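# The arm is the cheap part

Every spring our shop puts together an equipment list, and every spring somebody circles the robot arm line and asks if it can come down. It usually can. Dramar will knock a bit off if you order before the end of March, and Akomach will throw in a pendant cable. Everyone goes home happy, and then we spend the rest of the year paying for things that were never on the list.

I've signed off on three of these budgets and I regret parts of all three.

My complaint is with the way vendors have taught us to plan. You get a quote with one large number at the top and a few small ones under it, and the eye stays on the large one. The small ones are where the money goes. Our last quote from Dramar had fingers listed under "consumables" with no quantity next to them. I asked what a normal year looked like and was told it depends on the application. Sure it does. So does rent.

We ended up spending $884 on finger pads and tape before summer. That wasn't in anybody's plan. It came out of the travel line, and two people didn't go to a trade show they'd been promised.

Then there's the bench work itself, which looks like nothing on paper. Picking up a cup, putting it near a bowl, doing it again. You'd think the props would be free. But the cup has to be the same cup next month, so you buy a dozen, and the top surface has to be the same color all year, and the frame over the bench has to stay where you bolted it. We had 402 runs thrown out because a bracket got bumped and the check that would have caught it was an optional extra we had turned down to save money.

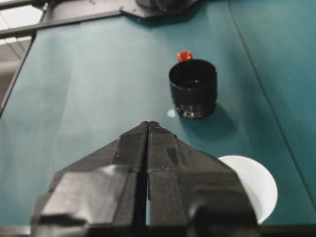
A reader who signs as Mollitz wrote in after my last piece on this and said I was blaming vendors for bad purchasing. Any shop that buys a machine without a spares budget, the letter went, would do the same with a forklift or a copier, and the answer is to set aside a fixed share of the purchase price every year and stop complaining about tape.

I take the point about the copier. We did that too.

But a fixed share doesn't work here, and I've tried it. Wear on a gripper follows how many hours you run it and what you run it against, and the price of the arm has no bearing on either one. A cheap arm that works two shifts will eat more fingers than an expensive one that gets shown to visitors on a Wednesday. If you budget by purchase price you'll starve the machine that's doing the job and pad the one that isn't. We had exactly that for a year, with a drawer full of new pads for the wrong model.

What I'd like to see on a quote is cost per thousand picks, with the worn parts in it. Ezzat came closest. Their sales sheet had a small table with pad life by material, and while I didn't believe all of it, at least there was something to disbelieve. The others sent a video.

I'd also like people on my side of the desk to stop using the word "payback" until the thing has run for a season. The payback figure in our second proposal assumed the arm would be working from the day it came off the truck. It sat for 53 days waiting on a mounting plate and a safety sign-off, and those days appear nowhere in the spreadsheet. I wrote that spreadsheet, so I can't be too loud about it.

This year I'm asking for one arm where the plan had two. The money for the other goes into spare fingers, a second set of everything that sits on the bench, and $2,000 held back with no name on it at all. That last part has already been crossed out once. I was told a budget line needs a purpose, and I said the purpose was whatever breaks in September, and it was crossed out again in a different color pen.

I'm putting it back in. If it gets cut a third time I'll split it up and call it pads, tape, brackets and cups, which is probably where it will end up going, and the Dramar rep can have the rest of his discount back. I don't need help affording another arm. I need to keep the one I've got running through a whole year without raiding somebody's plane ticket - and so far I haven't seen a quote that even tries to tell me what that costs.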